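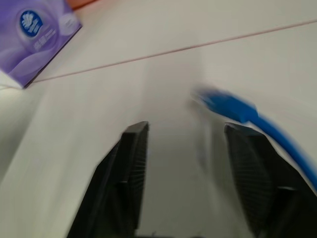

The Zeltura 54 is a linear LED bench light for assembly tables, packing stations, repair counters and lab furniture. It mounts over the rear edge of the bench and lights the full working depth from one side. Output is set with a dial at the left end of the housing. The right setting depends largely on the bench top. A white work surface, as in the photo, sends a good deal of light back toward the eyes, and most users will want a lower setting there than on dark rubber or bare steel. Dark parts with fine ridges or ribbing are easier to read on a pale background when the light comes in at a low angle, so tilt the head before turning up the output.

Light output and optics
Output at full power is 2159 lumens. The diffuser is frosted and runs the whole length of the housing, with no gaps between LED groups. Color temperature is fixed at neutral white. The dimmer has 9 positions with a click stop at each, and the light returns to the last position used when power comes back on.

Housing and mounting
The housing is extruded aluminum with a gray powder coat. End caps are screwed, not glued, and can be taken off to replace the driver. Housing length is 54 inches. Two arms are supplied. Each arm clamps to the bench edge or bolts to an upright, and both must be fixed to the same member – do not clamp one to the bench and one to the wall. The tilt joint turns through 70 degrees and locks with a hex screw. The key is stored in the right end cap.

Cleaning
Switch off and allow the housing to cool. Wipe the diffuser with a damp cloth and mild soap. Solvents will cloud the frosted face. Replacement diffusers are sold separately under the Flotow parts list.

Included
Light head, two mounting arms, clamp set, bolt set, power cord, hex key, printed instructions.

Not included
Upright posts, cable tray, wall bracket. The Grandis upright accepts both arms without drilling. Older Grandis posts with the round profile need the adapter sleeve.

Ordering notes
Stocked with a straight plug. The angled plug is made to order and ships from the Panasiuk warehouse, separate from any other items on the order. Arms bought as spares come without clamps. Lights shipped before April have the earlier tilt joint, and the current locking screw does not fit it. Check the label inside the left end cap before ordering joint parts.

Bench layouts with more than one light can be sent to Lama Khoury in applications for a spacing check. Include bench depth, surface color and the height of any shelf above the work area. Questions on spare parts and returns go to Bart Van Damme at the parts desk.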